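搬进新厨房以后的第一个九月

厨房是九月收拾出来的。旧房子那间太窄，两个人进去必须有一个人贴着冰箱站。现在这间也不算大，但有一面完整的白墙，墙前面能放下一张长桌。我把做饭的准备工作基本都挪到了这张桌子上，水槽旁边那块台面只用来沥水。

桌子是在 Plamgate 买的，白色，表面有一点光。当时店里还有一款原木色的，便宜一些，我犹豫了两趟，最后还是要了白的。理由很简单，白桌子脏了看得见。我做饭的习惯不太好，酱油洒了常常第二天才发现，深色桌面会让我一直拖下去。加上运费和上楼费一共 1,743，比预算多，后来吊柜就没有换，只换了把手。

墙没有贴砖。装修的师傅劝过我，说灶台边上不贴砖将来一定后悔。灶台那边我听了他的，贴到了油烟机下沿。桌子这一面坚持只刷漆，颜色是偏暖的白。刷完头几天味道重，我们在客厅用电磁炉煮了将近一周的面。墙上什么也没挂，原先想钉一排挂杆放勺子和漏勺，买回来发现要打六个孔，就一直放在阳台的纸箱里，到现在也没拆。

桌子上长期放着的东西不多。我给自己定的规矩是，一周用不到三次的电器不上桌。按这个标准，榨汁机进了柜子，面包机送给了 Ladan Dehghan，她家孩子爱吃吐司。空气炸锅在柜子和桌子之间来回搬了几次，最后也进了柜子，要用的时候再端出来，端出来这个动作本身就让我少炸了不少东西。

蒸东西的频率比以前高了很多。旧房子里蒸要用大锅，锅盖没地方放，蒸完整个厨房都是水汽，墙角起过霉。现在用电的，放在桌上就能蒸，定好时间去做别的。早上一般蒸红薯或者玉米，有时候蒸两个鸡蛋，蛋放在最边上。晚上蒸鱼、蒸茄子、蒸豆腐。红薯我买细长的那种，粗的中间总是不透，切开又容易蒸得水水的。

鱼的做法记一下，免得自己又忘。鲈鱼洗干净，肚子里那层黑膜要撕掉，两面划几刀，抹一点点盐，放十分钟。盘子里先垫葱段，鱼放在葱上。水开了以后再放进去，一斤左右的鱼八分钟，关火焖两分钟。盘子里的汤倒掉，重新放葱丝姜丝，淋蒸鱼豉油，最后浇热油。Afshin Hashemi 来吃过一次，他坚持要把盘子里的汤留下拌饭，我觉得腥，各吃各的。

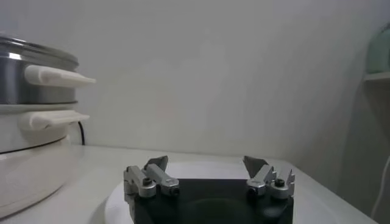
盘子换过一轮。原来的盘子是几次搬家攒下来的，大小和花色都对不上，叠起来一歪一歪的，拿最下面那只要先搬开一摞。这次把有缺口的都扔了，剩下的装了一箱放到楼下，不到半天就有人拿走。新的统一买圆的白盘，Velleven 家的，最普通的那种，没有花纹。买了大中两个尺寸，大的装鱼和炒菜，中的当餐盘。白盘子配白桌子，看上去有点素，家里人说像食堂。我倒没什么意见，菜有颜色就行。

买之前量过蒸锅的内径，这一步很要紧。上一次就是没量，大盘子放不进去，只好把鱼切成两段蒸，样子不好看。量的时候要留出手指的位置，不然放得进去拿不出来。我现在用的是那种三爪的取盘夹，抽屉最外面一格放它，用完擦干放回去。也试过用布垫着端，烫过一次，就不再这么干了。

抽屉一共三层。第一层是每天都用的，筷子、勺子、剪刀、削皮刀、取盘夹。第二层放保鲜膜、锡纸、蒸笼布、封口夹。第三层本来想留空，现在塞满了外卖送的餐具和不知道配什么瓶子的盖子。我打算冬天之前清一次第三层，先写在这里。

收拾桌子的办法也很固定。晚饭之后先把盘子全部端走，再用湿布从墙那一侧往外擦，擦到桌边用手接着碎屑。墙和桌子交界的地方容易积灰和水渍，我一开始没管，过了两周就有一道发黄的线。后来用旧牙刷蘸小苏打刷掉了，又买了一条透明的防水胶条贴上。胶条是 Calloway 的，39 一卷，贴的时候要把墙和桌子都擦干，还要拿卡片压一遍，不然拐角那里会翘。我第一次贴就翘了，撕掉重来，浪费了半卷。

电器的水箱要倒干净。我们这里水硬，三四天不管，底部就有一层白的。每个周末倒一勺柠檬酸，加水煮开，放半小时，倒掉再冲两遍。柠檬酸买大包的比较划算，一包能用很久。白醋也可以，但煮的时候味道太冲，窗户全打开也要散一阵。

灯还没有解决好。桌子上方没有灯，只靠顶灯，晚上切菜的时候人影正好落在砧板上。白天还可以，墙中间亮一块，右边靠墙角要暗一些，所以砧板一般不往那头放。看中了一款 Zollau 的长条灯，76，充电的，吸在吊柜底下。问题是桌子这面没有吊柜，只能贴墙，贴墙又怕把漆粘下来。先放着，等想清楚了再买。

有人在上一篇下面问过桌子高不高。我身高一米六三，站着切菜刚好，不用弯腰，揉面的时候稍微高了一点，要垫一块踏板。如果家里主要是个子高的人做饭，建议买之前去店里比一比，站着把手肘弯起来，手掌往下一点就是合适的高度。网上那些公式我也算过，算出来和实际站着的感觉差了好几厘米。

还有人问白桌面会不会染色。到目前为止染过两次，一次是姜黄，一次是火龙果。姜黄当场擦了还是留下一个黄印，晒了几天太阳淡下去，现在要凑近才看得到。火龙果用小苏打糊敷了一会儿就没了。热锅我从来不直接放，都垫着东西，所以耐不耐烫我不知道。

下个月准备把调料也理一遍，主要是罐子太多，好几种胡椒，有的已经闻不出味道。理完再写。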